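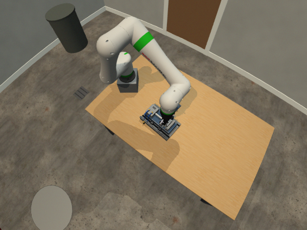 Preparing the arm demonstration for our open day, how long and how close?

Gijs Claeys

Hello all. In August we have an open day at our workshop in Zildale and I was asked to take care of the robot demonstration. It is my first time. We have one arm on a long wooden table, and it works on an assembly board which lies on the same table. The programme is simple: the arm reaches over the board, the gripper goes down to a part, comes up again, and so on to the next part. One full cycle takes 102 seconds.

The visitors come in groups of 30 and every group stays 30 minutes. My colleague wants to let the arm run without stopping the whole time. I am afraid the people will look at two cycles and then begin to talk with each other. Also I do not know on which side of the table I must place them. The base is at one end of the table, and the board is more to the middle, so from some places the wrist hides the part where the gripper works. Before the day I will show the whole sequence in simulation to my manager, but the question of the public I cannot solve there.

How do you do this at your place? Every advice is welcome, also small things.

Ans Van Wijk

Hello Gijs, I did four open days at Baert, so I can say what worked for us.

Do not let it run the whole half hour. We talked first, for 5 minutes, with the arm standing still. Then one cycle at low speed, while I told what the arm was doing at each stop. Then one cycle at normal speed and I said nothing. After this the questions came by themselves.

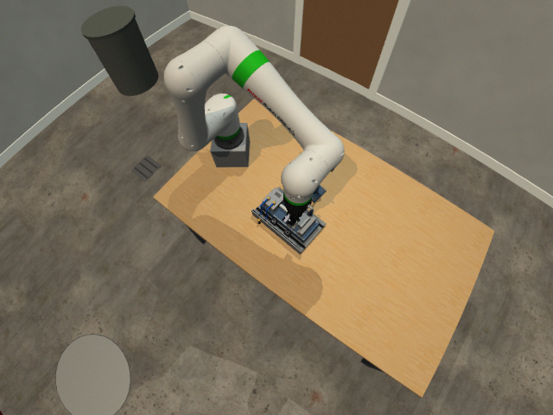 For the place of the people, I would choose the long side where the rail of the board is. From there you look at the gripper from the front and a little from the side, and the wrist does not come so much between. At the far side they will see mostly the back of the wrist. But go and stand there yourself, and also bend your knees to the height of a child, because for a child it is a different view.

Your safety distance must come from your own risk assessment, please do not take it from a forum. What I can say is that people always lean forward. So put the barrier further than you think is needed, and make sure somebody stands at the stop button who has no other task. The one who speaks should not be the one at the button. I tried to do both in my first year and I was a bad speaker and also bad at the button.

One more thing, the free half of the table. Visitors like to lay their folders and cups on it if they can reach it. We put a small sign, it helped a little. The barrier helped more.

And show the board before the cycle starts. If you have a second board, let it go from hand to hand. Most people never held such a thing, and then they understand why the gripper must come down so exactly.

Koen Visser

we just let ours run all day and people walked in and out, was fine. bring a chair

Gijs Claeys

Thank you Ans, this is very useful. I will ask for a second board, I think there is an old one in the store. The slow cycle first is a good idea, I have only to check if the pause between the stops is long enough to say one sentence. Koen, the chair is noted.

If somebody has experience with a microphone in a room with concrete floor, I would like to hear it also. Last year the visitors at the back said they could not understand the speaker.

Contact | Copyright Baltotano Community Help | Back to top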